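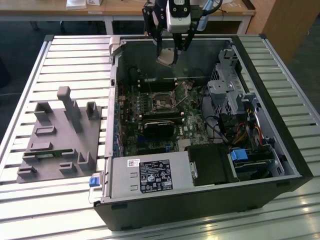
Is it worth putting money into a ten-year-old desktop?

Filed under: Hardware > Old Stuff & Upgrades
2 min read

gristmill_77
My mother's old tower has landed on me. She lives out in Grerville, does email, solitaire and a genealogy site that loads like a ransom note. A shop quoted her $456 to "refresh" it. I think I can put in an SSD and more memory and be done by lunch. Talk me out of it.

pennyloafer
That quote is a new computer with extra steps. SSD, yes. Memory, only if she keeps more than a few tabs open. And blow the dust out before you judge anything. Half the "dying" machines I get are just wearing a sweater.

Skesberg_Ron
I'll be the grump. Don't. Old power supply, old board, old capacitors. You fix the disk, then the supply goes in June, and now you're family tech support for life.

pennyloafer
He's already family tech support for life, Ron. He has a mother.

Skesberg_Ron
Fair. I still say buy a refurb and move the files over. Mine cost less than that quote and came with a warranty I have so far been too lazy to read.

oddsocket
Check how many memory slots it has before you order. A lot of the small office boards have only 2, so you'd be replacing sticks and finding a drawer for the old ones. Also check the wattage before anybody says "graphics card." Somebody always says graphics card.

tall_decaf
Graphics card.

gristmill_77
For solitaire?

tall_decaf
The cards at the end bounce very smoothly.

oddsocket
Serious answer: clone the drive first, keep the old one on a shelf, and change one thing at a time. I once swapped three parts in an evening and spent the next week finding out which one hated me.

gristmill_77
OK, SSD is ordered. Leaving the memory alone for now. Ron, if the power supply goes in June I'll send you her phone number.

Skesberg_Ron
Please don't. I have my own mother — she's on dial-up.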